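Fifteen Minutes With a Blotter Collector (It Ran to Three Hours)
Posted 5/12/24
Filed under: Collections, Paper

I should say up front that I don't trust collecting stories. I collect paper myself, mostly seed packets and old luggage labels, and I have sat through enough club talks to know how they go. There was a grandmother, there was a shoebox, there was a magical find at a yard sale for a quarter, and now the collection is "a way of connecting with the past." So when a reader wrote to suggest I interview a woman two towns over who owns 4,000 advertising blotters, I said yes mostly to find out whether there was a grandmother.

There was. "But she hated them," the collector told me. "She worked in an insurance office and they gave the things away by the stack. She said they were junk. I didn't get a single one from her."

She asked me to leave her name out, having had two strangers turn up at the house after a newsletter printed it. Fine with me. She is retired, she used to do payroll for a school district, and she is a good deal funnier than the way I have written her down.

For anyone who missed the age of the dip pen: a blotter is a strip of thick, soft, thirsty paper, usually printed on one side with somebody's advertisement. You pressed the plain side on wet ink so you wouldn't smear it. Banks gave them out, and so did coal dealers, funeral homes, dairies and shoe stores. Then the ballpoint arrived and that was more or less the end of it.

I asked what a person gets out of owning 4,000 of them.

"I don't know that I get anything out of 4,000," she said. "I get a lot out of maybe 300. The rest came along with those."

That was the first thing she said that I believed completely. I have the same problem with seed packets. You want one, the seller has a lot of 40, and a year later you're buying another cabinet.

Her 300 are what she calls the used ones. Most collectors want blotters clean, straight from the printer's box, never touched by ink. She wants them with the ink on. On the back of a good one you can make out backward handwriting, a signature, part of an address, a column of numbers from a bill. She holds them up to a hand mirror to read them.

"People tell me I've got it upside down," she said. "A dealer once apologized to me for the condition and knocked the price down, and I just kept my mouth shut and paid him."

I wondered whether this was a little romantic. How much can really be read off the back of a blotter? I said so, and she got up and fetched a folder. I looked at nine or ten in the mirror. On two of them I could read a whole word. One said "Saturday" and the other said either "received" or "relieved." The rest were a fog of crossed strokes. She reads more in them than I do, and I told her I thought some of it was hope.

"Some of it is," she said. "I keep a notebook, and I put a question mark next to anything I'm not sure of. There are a lot of question marks."

She showed me the notebook too. There are a lot of question marks.
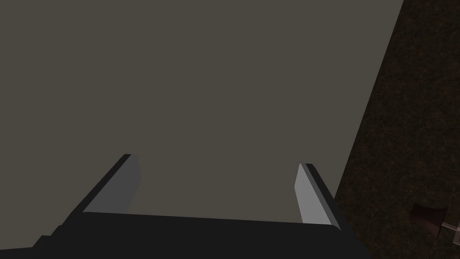
We got on to money, which collectors either can't stop talking about or won't discuss at all. She belongs to the second kind but I pushed. The most she has ever paid for one blotter is $65. It came from a stationer called Kowalczyk, has a calendar for June across the bottom, and shows a very sour-looking owl sitting on an inkwell. She had been looking for it for years because she owned the same owl facing the other way.

"I had talked myself into thinking there was a pair," she said. "I'd told people at the club there was a pair. I was starting to feel like a liar."

Was it worth $65? She thought about it for a while. "To me, yes. If you're asking what I could sell it for, I'd guess nine dollars, and I'd have to wait for the right person."

I'd like that printed on a card and handed out at the door of every paper show in the country. The price guides will tell you otherwise. I had brought one along, the Fatenus guide, which a lot of beginners buy because it is thick and has color plates. It lists a plain dairy blotter, no picture, corner crease, at $60. She laughed out loud at that one.

"I have six of those," she said. "If they're $60, I'll have the car washed and go on a trip."

She doesn't think the guide is crooked. Her view is that somebody, somewhere, once paid a silly price at an auction, and it was written down, and now it gets copied forward from one edition to the next. I'm less generous. A guide that told people their paper was worth a dollar wouldn't sell many copies to the people who own the paper.

Then there are the sleeves. I have a bee in my bonnet about storage products, as regular readers know, and I asked what she keeps hers in. She went through a Brallitz phase, she said, when everyone in her club was buying the Brallitz album pages with the stiff backing. She bought enough for a third of the collection. They were handsome. They were also a quarter inch too short for the long bank blotters, so those went in at a slant, and after some years at a slant they had a curl to them that she has never been able to press out.

"The box said they fit all standard sizes," she said. "There is no standard size. Every printer cut them the way he felt like that morning."

These days the whole lot lives in flat cardboard boxes, with a sheet of plain tissue between layers, sorted by trade. Banks in one, coal and ice in another, patent remedies in a third and so on. She tried sorting by date but most of them don't carry one. She tried sorting by town and found that she could never remember which town anything was from. Trade works because she always remembers the picture.

I asked about the craft side. Some of you will have seen the fashion for cutting up old paper and pasting it into journals and handmade cards, and I know that it starts arguments. I've started a few. She surprised me by being in favor of it, up to a point.

"If it's one of the common ones and somebody's going to look at it every day, go ahead," she said. "I've given away hundreds to a lady who makes greeting cards. What I don't care for is the story that goes with it. She told me the paper picks her. I said no, I picked it, I put it in the envelope, and I paid the postage."

They're still friends, apparently.

She has tried it herself and says she has no talent for it. There was one collage, made on a rainy weekend from damaged duplicates, and she was pleased with it until the glue soaked through. Blotting paper does what blotting paper does. If you want to try it, she recommends a dry adhesive sheet and low expectations. I tried it last week with a dry sheet, and I'd put the stress on the expectations. The edges lift.

There's one puzzle in the collection that she has not solved, and I promised to put it in front of you. She has a run of eleven blotters carrying the word Hedeck in heavy blue capitals. There is no address or phone number, and no picture apart from a border of small leaves. They came to her from three different sellers. One seller swore it was a brand of floor wax. Another said it was a firm that made office desks, which sounds to me like a guess based on the last four letters. The third said he didn't know, and she sent him a thank-you note for that.

Her own theory is that Hedeck was the printer, and that these were samples carried around by a salesman to show the type and the border. It's neat, and I distrust it for that reason. A printer's sample with no printer's address is a strange piece of salesmanship. On the other hand, I have nothing better to offer, and two of the eleven have been used, so somebody had them on a desk.

"Put a question mark next to it," she said.

I asked what will happen to the boxes one day. It's a rude question and every collector I've put it to has had an answer ready, usually a museum. She has written to two museums. One never replied. The other said they would be glad to have a dozen.

"A dozen!" she said. "I asked which dozen and they said any dozen would do. That told me what I needed to know."

Her niece will get the 300, along with the notebook and the hand mirror. The card maker can have her pick of the others, or be picked by them, whichever way it works. The owls stay together, and she has written that on the lid of the box in pencil.

I came home with one blotter, a gift, from a hardware store that sold nails by the pound. It has a good deal of ink on the back. I have had it up to the bathroom mirror several times now, in different light, and I think one of the words is "Tuesday." My husband says it's "Thursday."

If you know anything about Hedeck, floor wax or otherwise, leave a comment below or use the contact form and I will pass it on. Please say where you got the information. "Everybody knows" won't do.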